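The Kettler Reading Room: a conversation on lending, quiet and long tables

When the Skermont Institute reopened its public library in January, the changes drew more comment than its board had expected. The head of reader services spoke to the institute's newsletter on Thursday, June 14, 2018. 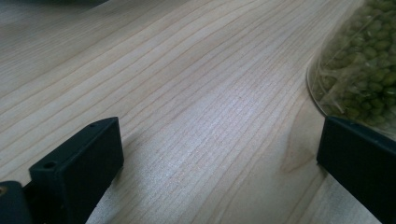
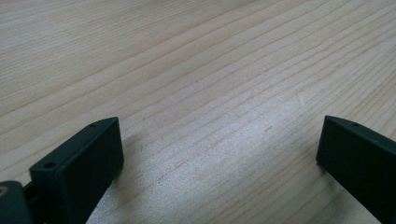
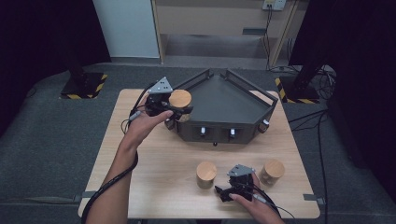
Light wood table surfaces

Gudrun Wegener
Head of Reader Services, Skermont Institute

The Kettler Reading Room occupies the ground floor of the institute's older building, facing the Isar. It was closed to the public for most of the previous year while the heating was replaced and the catalogue brought up to date. Ms Wegener, who joined the institute as a cataloguer, was responsible for the second of these tasks and for the new lending rules which came into force on reopening.

Asked what readers had noticed first, she answered without hesitation. "The opening hours. We used to close at lunch, and people had arranged their lives around that. A number of them still leave at noon and come back an hour later. I have stopped telling them that they may stay."

The catalogue was the larger undertaking. The institute had long kept two card indexes, one arranged by author and the other by a subject scheme drawn up by an early librarian, Dilter, whose categories had not been revised in her time. Under his scheme, books on bridges were placed with books on rivers, and cookery was a branch of medicine. "We considered carrying the scheme over as it stood," Ms Wegener said. "There is an affection for it. But a student looking for a book on bread should not have to know what Dilter thought about digestion."

In the course of the work the staff found 1448 volumes which appeared in neither index. Most were pamphlets and bound periodicals. A few had evidently been on the shelves for decades and bore the stamps of regular borrowing, which Ms Wegener attributed to readers who knew where to look and had never needed the cards. All have now been entered and given shelf marks.

A further 1202 titles were withdrawn, chiefly duplicates. The decision was criticised in letters to the board, and Ms Wegener accepted that notice of it could have been given earlier. "We put a list on the board in the entrance hall and assumed that it had been read. It was a long list in small type. Another time I would write to members directly, and I would leave the books on a trolley for a month so that they could be looked at."

The lending rules have been shortened. A member may now borrow four books at a time for six weeks, and may renew them by telephone. Fines have been abolished for everything except the local history collection, which is in constant demand from schools. Ms Wegener reported that returns had been no slower since the change - if anything, several long overdue books had come back, one of them through the letter box in a padded envelope with no name on it.

On the question of noise she was more cautious. The institute has divided the room, with the river side reserved for silent study and the courtyard side open to reading groups and quiet conversation. "Sound does not respect a line on a plan. We have moved the newspapers twice. The people who read newspapers wish to discuss them, and it is better that they do so where they disturb fewer others."

Membership currently stands at more than 2000, including children. Ms Wegener would like the next stage of work to concern the younger readers, whose shelves are at present in a passage leading to the cloakroom. She has asked for a room of their own and for a Saturday morning story hour during term. The board is to consider the request in the autumn, together with the cost of an additional part-time post.

She was asked, finally, whether the old card cabinets would be kept. They are to remain in the entrance hall, with the cards inside them. "Members still use them," she said. "One gentleman corrects the entries in pencil, and his corrections are generally right. We copy them into the new catalogue on Fridays."

Members wishing to comment on the lending rules may do so in writing to the Reader Services desk.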